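Porkent stellt neues Ordnungsprogramm für Getränkedosen in Büroküchen vor

Dostdale, 21. April 2020

Die Firma Porkent erweitert ihr Angebot für Büroküchen und Gemeinschaftsräume. Unter dem Namen Faseck bietet das Unternehmen ab sofort ein einfaches Verfahren an, mit dem Getränkedosen nach Sorte getrennt und in durchsichtigen Behältern aufbewahrt werden. Das Programm richtet sich an Betriebe, die ihren Mitarbeitern verschiedene Getränke anbieten und den Vorrat schnell überblicken möchten.
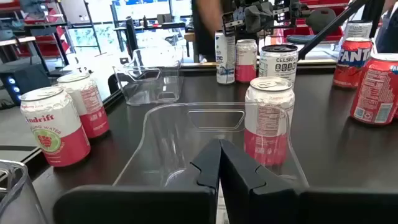
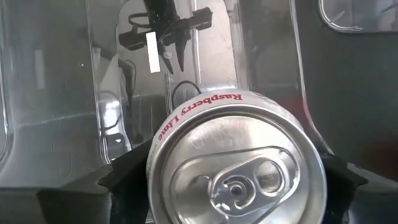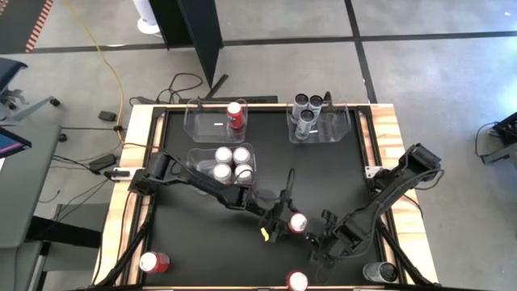 Getränkedosen und durchsichtige Behälter am Arbeitstisch; im mittleren Bild eine Dose der Sorte «Raspberry Lime» von oben.

Der Anlass für die Entwicklung war eine Befragung, welche Porkent im vergangenen September bei 125 Kunden durchgeführt hat. Viele von ihnen haben berichtet, dass in ihren Küchen die Dosen in Kartons oder in tiefen Schubladen liegen. Man sieht nur die oberste Reihe und bestellt eine Sorte nach, die noch vorhanden ist. Andere Sorten fehlen dagegen oft mehrere Wochen.

«Wir haben zuerst an ein Regal mit festen Fächern gedacht», erklärt Siwan Harries, Leiterin der Produktentwicklung bei Porkent. «Aber ein festes Fach passt nicht in jede Küche. Ein Behälter kann man dorthin stellen, wo gerade Platz ist — auf den Tisch, in den Schrank oder in den Kühlschrank.»

Das Verfahren besteht aus wenigen Regeln. Jede Sorte bekommt ihren eigenen Behälter. Die Dosen werden aufrecht hineingestellt, mit dem Verschluss nach oben. Beschädigte Dosen kommen nicht in den Vorrat, sondern werden beim Einräumen aussortiert. Wenn ein Behälter leer ist, wird er auf die Ablage neben der Bestellliste gestellt und erst nach der Lieferung wieder gefüllt. Ältere Dosen stehen dabei immer vorne.

Für die Kennzeichnung liefert Porkent kleine weisse Etiketten mit. Sie lassen sich mit Bleistift beschriften und können bei einem Wechsel der Sorte ohne Rückstände abgenommen werden. Auf Wunsch erhalten die Kunden auch bedruckte Etiketten, der Mindestbezug beträgt 500 Stück.

Einer der ersten Anwender ist die Firma Higuchi, die an ihrem Standort in Dostdale rund 400 Personen beschäftigt. Dort wurden die Küchen in allen Stockwerken umgestellt. «Die Umstellung hat einen Vormittag gedauert», sagt Endang Teoh, verantwortlich für die Hausdienste. «Am meisten diskutiert haben wir über die Reihenfolge der Sorten. Jetzt ist das Mineralwasser mit Fruchtgeschmack vorne, weil es am häufigsten genommen wird.»

Das Programm Faseck ist in zwei Ausführungen erhältlich. Die kleine Ausführung ist für Teeküchen gedacht, die grosse für Kantinen und Sitzungszentren mit eigenem Lager. Die Behälter sind stapelbar und können von Hand mit warmem Wasser und mildem Spülmittel gereinigt werden. Für die Spülmaschine sind sie nicht geeignet. Einzelne Behälter können jederzeit nachbestellt werden.

Bestellungen nimmt Porkent schriftlich oder telefonisch entgegen. Bestehende Kunden erhalten die Unterlagen mit der nächsten Lieferung.

Kontakt für die Medien:
Heledd Lloyd, Porkent, Abteilung Kommunikation, Dostdale
Interne Durchwahl: 210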